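# 手持ち式グリッパー収集キット「Jasell」 導入と予算のご案内

Storberg 株式会社 機器販売部
更新日:2019年7月8日

このページは、Jasell の購入を考えているお客様のために、構成、必要な環境、そして予算の立て方をまとめたものです。技術仕様だけをご覧になりたい方は、後半の表からお読みください。文章は販売部の Szu-yu Man が書き、技術の部分は設計担当の Xiaoyan Hao が確認しました。二人とも日本語が母語ではありませんので、分かりにくいところがありましたら、ご遠慮なくお問い合わせください。

## どのような製品か

Jasell は、人が手に持って操作する二本指のグリッパーです。手元にカメラが付いており、つかむ、置く、寄せるといった作業を、指先に近い視点から記録します。記録したデータは、ロボットアームに同じ作業を学習させるために使います。

アームを購入する前でも、作業データの収集を始めることができます。これまでのお客様の多くは、アームの機種選定とデータ収集を同時に進めていらっしゃいます。アームの納期が長い場合、この進め方は予算の年度をまたぐ計画にも合わせやすいと思います。

なお、Jasell はロボットアームではありません。自分で動くモーターは入っておらず、指の開閉はレバーを握って行います。見積もりのご依頼の中に「アーム込みの価格」とお書きになる方がいらっしゃいますが、アームは別の製品 Solberg シリーズになります。

## セットの内容

標準セットには次のものが入っています。

- グリッパー本体(レバー付きハンドル) 2台
- カメラユニット 2個(本体に取り付け済み)
- 交換用の指先パッド 7組
- 調整用の工具と予備のねじ
- 収集ソフトウェア Unorus の利用権(2年分)
- 取扱説明書(日本語、英語)

本体が2台入っているのは、両手作業の記録に対応するためです。片手の作業だけを記録するお客様は、1台を予備として保管してください。1台のみの販売は、今のところ行っておりません。

## 作業台と照明について

意外に費用の見積もりから落ちやすいのが、作業台と照明です。本体の価格だけで申請を出し、あとから台の予算が足りなくなったというご相談を何度か受けました。

台の天板は、つやのない無地のものをお勧めします。光沢のある天板では照明が映り込み、カメラの露出が不安定になることがあります。白い天板は対象物の輪郭が出やすく、最初の収集に向いています。ただし、明るい台の上では手や器具の影もよく写ります。影を完全になくす必要はありませんが、照明は一方向だけに置かず、できれば左右に分けて設置してください。
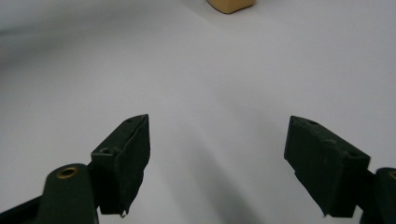 台の広さも大切です。対象物を手前に集めて置くと、どの記録も似た動きになり、学習データとしての幅が狭くなります。遠い位置、端に近い位置にも物を置けるように、腕を伸ばして届く範囲より少し広い天板をご用意ください。事務用の机でも始められますが、引き出しの取っ手が作業者の膝に当たるという声がありましたので、引き出しのない机のほうが楽です。

対象物は、最初は単純な形の積み木のようなもので十分です。高価なサンプルを最初から買う必要はありません。実際の部品を使うのは、作業者が器具の持ち方に慣れてからにしてください。

## 消耗品と保守

指先のパッドは消耗品です。つかむ力が毎回かかりますので、表面の被覆は使ううちに傷み、しわや破れが出ます。被覆の端が少しめくれた程度であれば収集は続けられますが、次の場合は交換してください。

- 破れた部分が対象物に引っかかる
- 左右のパッドで滑りやすさが明らかに違う
- ねじを締めてもパッドが動く

被覆だけを貼り替えるか、パッドごと交換するかは、お客様の使い方によります。研究室でのご利用では貼り替えを選ぶ方が多く、工場でのご利用では、作業時間の都合からパッドごと交換する方が多いです。貼り替えをする場合は、必ず左右を同じ日に行ってください。片方だけ新しくすると、つかんだ時に物が回りやすくなります。

パッドはねじで固定されています。交換に特別な技術はいりませんが、樹脂の部分に強い力をかけると割れることがありますので、付属の工具をお使いください。電動ドライバーは使わないでください。

## 予算の立て方

予算は、初期費用、消耗品、人の時間の三つに分けて計算することをお勧めしています。

初期費用は標準セット、作業台、照明、記録用のパソコンです。パソコンはすでにお持ちのものが使えるかもしれませんので、ご注文の前に Unorus の動作条件をご確認ください。保存用のディスクは、思ったより早くいっぱいになります。パソコンの内蔵ディスクとは別に、外付けのものを予算に入れてください。

消耗品は、指先パッドと被覆材が中心です。標準セットの7組を使い切るまでの期間は、対象物の材質で大きく変わります。金属の角がある部品を扱う場合は、初年度から追加のパッドを見込んでおいたほうが安心です。

人の時間は、申請書に書かれないことが多い項目です。Hao が5月に社内で試した時は、一つの作業について94回の記録を取りました。記録そのものよりも、物を置き直す時間と、失敗した記録を確認する時間のほうが長くかかりました。計画を立てる時は、作業者のほかに、データを確認する人の時間も入れてください。同じ人が両方を兼ねることはできますが、午後になると確認が雑になりがちです。

## 主な仕様

| 項目 | 内容 |
|---|---|
| 指の数 | 2本(平行開閉) |
| 操作方式 | 手動レバー |
| 指先パッド | 交換式、ねじ固定、被覆付き |
| カメラ | 本体に固定、画角の変更は不可 |
| 接続 | 有線 |
| 使用場所 | 屋内のみ |
| 保守部品 | 指先パッド、被覆材、ねじ、ケーブル |

指先の形状変更は、別見積もりで承ります。細い物、薄い物を扱うご予定がある場合は、対象物の寸法が分かる図面か、現物をお送りください。現物は見積もりの後に返却いたします。

## よくいただくご相談

**Solberg 以外のアームでもデータを使えますか。**
データの形式は公開していますので、読み込むことはできます。ただし、指先の形がアーム側と違う場合は、そのままでは動作が合わないことがあります。同じ指先をアームに取り付けるための変換部品を、機種ごとに用意しています。対応機種はお問い合わせください。

**レンタルはありますか。**
短期の貸し出しを行っています。貸し出し期間中に購入を決められた場合は、貸し出し料金の一部を本体価格から差し引きます。指先パッドの消耗分は、貸し出しの場合もお客様のご負担です。

**利用権の期限が切れた後、過去のデータは見られますか。**
見ることと書き出すことはできます。新しい記録を取るには更新が必要です。更新の費用は、購入時の見積書に参考価格として記載しますので、次の年度の申請にお使いください。

**設置の作業は頼めますか。**
作業台と照明の配置を含めた設置支援を、別料金で行っています。台をこれから購入される場合は、購入前に図面の段階でご相談いただけると、こちらも助かります。

## お見積もりのご依頼

ご依頼の際は、次のことをお書きください。分からない項目は空欄で構いません。

- 記録したい作業の内容
- 対象物の大きさと材質
- ご使用予定のアーム(未定でも可)
- 作業台と照明の有無
- 予算を執行する年度と、納品の期限

見積書は日本語と英語のどちらでもお出しできます。宛名や書式に指定がある場合は、ひな形を一緒にお送りください。お電話でのご相談は Man が、技術的なご質問は Hao が担当いたします。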